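Trouser folding

From the Malý household pages, an encyclopedia of ordinary things. Entry last revised 01/06/2026 by Kristýna Štefanec.

Trouser folding is the business of getting a pair of trousers into a smaller, flatter shape so they can be stored, carried or sold. I was asked to write this entry after I grumbled about the old one, which was two lines long and mostly concerned with hangers, so if you miss the hangers I'm sorry (they have their own page now).

Names and terms

People in the trade talk about the rise (waistband to crotch), the inseam (crotch down to hem) and the outseam, which runs down the outside of the leg from the waist. You'll want those three words for the rest of this page. A "half fold" means one leg laid over the other. A "third fold" is what you do afterwards, bringing the hem up towards the waist in stages. My grandmother called the half fold "closing the book" and I still do, though I've never met anyone outside my family who says it.

History

Pressed and stacked trousers are older than the wardrobe with a rail in it. Before hanging space was common in ordinary homes, clothes went into chests, and a chest rewards anybody who can fold! Long creases down the side of the leg were often just what you got from a garment that had been lying flat for weeks. The sharp crease down the front came into fashion later, and there are several stories about how, most of them involving a king and a rainstorm or a king and a tailor's shop. I don't trust any of them much, so I've left them out.

Shops changed things again. Once trousers were sold ready-made and piled on shelves, the fold had to show the size label and keep the stack from leaning. Kazimír Kolář, who kept the stockroom at Pralasero for years and taught half the town to fold on Saturday jobs, wrote his method out by hand, and the copy I've seen has a note in the margin saying a stack of 27 is the most a shelf will stand before the bottom pair starts to look tired. I have tried it at home with far fewer and mine lean anyway.

The half fold

Lay the trousers on something flat and firm. A table is best but most of us use the bed, and a bed is fine if you pull the cover tight first. Do up the button and zip. Hold the waistband at the front and at the back, so the two back pockets face outwards, and let the legs drop together. Then lay the whole thing down on its side and run your hand from the waist to the hem, along the leg and never across it.

The crotch will stick out in a little point. Tuck it in so the edge makes a straight line, because every later fold follows that line, and if it's wrong you'll end up with a lopsided parcel (I speak from long experience here).

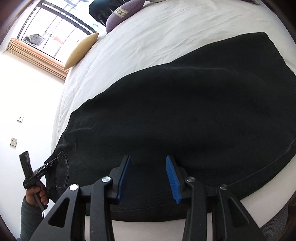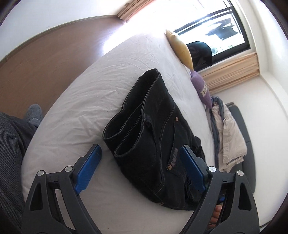

Black trousers on a white sheet.

The third fold

Bring the hem up to just below the waistband, smooth it, and fold what you've got into thirds. You should end with a block that can stand on its short edge. In a drawer you file these upright, like cards in a box, and you can see every pair at once. I came to this late and I'm still a bit evangelical about it. My own drawer is a Filten, quite shallow, so I do quarters for anything heavy.

Rolling

Rolling is the great rival and it does have its good points. It's quick, it suits soft fabrics and it fills odd gaps in a suitcase beautifully. With thick cotton you get a roll like a draught excluder and a ridge where each turn presses on the last. The Vellari travel club ran a little survey on this one July and got 1,248 replies, of which 848 were from rollers, so I'm clearly in the minority! The club's newsletter printed my letter of complaint all the same.

Denim and other heavy cloth

Denim is a twill, which means the weave makes fine slanting lines, and it is sturdier than most trouser cloth. It hardly minds being folded, but it does remember. A dark pair kept in the same fold for a season can fade along the edges, so refold on a different line now and then. Rivets deserve a thought as well. They were put at the corners of pockets to stop the seams tearing, and in a tight stack they can mark a paler garment lying on top. Turn the pair inside out if that worries you.

Black cotton is the fussiest for fluff. Fold it inside out, or keep it well away from towels.

Wool, linen and the rest

Wool trousers with a front crease should be folded along that crease and hung over a bar if you possibly can. If they must go in a drawer, put a rolled tea towel inside the fold to soften it. Linen will wrinkle whatever you do and I'd leave it till last so it sits on top. Corduroy gets folded with the ribs running lengthwise, and velvet shouldn't be folded at all if there's a hanger free.

Common mistakes

Leaving things in the pockets is the big one, tissues above all. Folding while the waistband is still damp is next, as it's the thickest part and always dries last. Some people leave the belt in, and the buckle then prints itself on whatever is underneath.

See also: Hangers; Ironing boards; Socks, pairing of; Suitcases; Tea towels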